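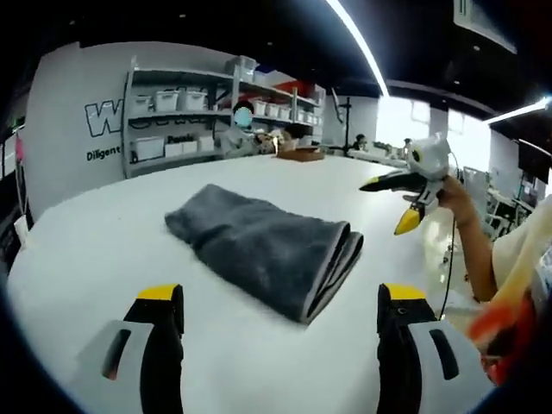 **Department of Film and Screen Studies, Drodton College**

## Week 4: Regional films and their release

Instructor: Mali Parry

- A small regional film often opens on 13 to 45 screens. A wide release may use more than 600.
- Songs usually come out before the trailer. Radio play helps sell the first weekend.
- Dubbing costs less than a remake, but jokes and lyrics suffer.

Read Kwon, chapter 2, pages 23 to 45. Bring one poster from a film not in English.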